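Part 2: Putting up the cabinet and getting the doors straight

I wrote this part after hanging my third Clidero cabinet, and by then I'd made every mistake there is to make with it. The sheet in the box is fine as far as it goes, but it's mostly arrows. So this is the long version, the way I'd tell it to you if you were standing in my kitchen with the box open. If you haven't done Part 1 yet (sorting the hardware and finding your studs), go back and do that first. I'll wait!

What you need on hand: a drill, a pencil, a level, a Phillips screwdriver, painter's tape, and the bag marked H. You'll also want a second person for step 4. I tried it alone with a stack of books once and I still have the dent in the floor.

1. Lay the cabinet body on its back on a blanket. Check that the back panel sits all the way into its groove along every side. If it's bowed out anywhere, push it in with the flat of your hand. Don't use a hammer, the panel is thinner than it looks.

2. Screw the two hanging brackets into the top corners, from the inside. Leave them just a hair loose for now.

3. Hold the wall rail up on your pencil line, put the level on it, and mark your holes through the slots. Drill, then drive the screws in snug. Now put the level back on. Mine always shifts a little when the last screw bites, and it's so much easier to fix at this point than later.

CAUTION: If your rail only catches one stud, stop. Use the wall anchors from the hardware store that are rated for your wall type, or move the rail over. The little plastic plugs in bag H are for the filler strip and they won't hold a cabinet full of plates.

4. With your helper on one side, lift the cabinet and hook both brackets over the rail. You'll feel it drop into place. Give the bottom a gentle tug toward you before either of you lets go.

5. Tighten the brackets from the inside, going back and forth between left and right. I like to do a few turns on each and then step back for a look.

Note: If you bought the Trindov finish, leave the film on until all the drilling is over. I peeled mine early because I wanted to see it (who wouldn't) and put a scratch in it before lunch.

6. Clip the doors onto the hinges, top hinge first. They will look crooked. Everybody's do, so don't panic and don't take them off again.

7. Each hinge has two screws you care about. The front one moves the door left and right. The back one moves it in and out. Turn the front screw a quarter turn at a time, close the door, look at the gap, and repeat. It's slow, and I put the radio on.

8. Once the gap is even from top to bottom, put in the shelf pins. The holes are easy to miscount, so I stick a bit of tape beside the ones I want on each side and then check that the tape lines up across.

9. Set the shelves on the pins and press down on all the corners. A shelf that rocks has a pin that isn't pushed in.

CAUTION: Don't load anything until the doors are done. The weight pulls the body down slightly and you'll be adjusting the same hinge all evening.

Leave it overnight, then go over the door gaps one more time. Mine needed a small tweak the next morning and then nothing at all until March, when the heat went off and the wood settled. If a door starts rubbing on you, go back to step 7.

Handles and the soft-close dampers are in Part 3. 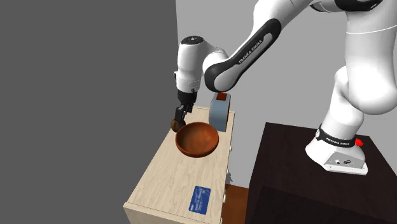

Two cabinet finishes, dark brown and light wood.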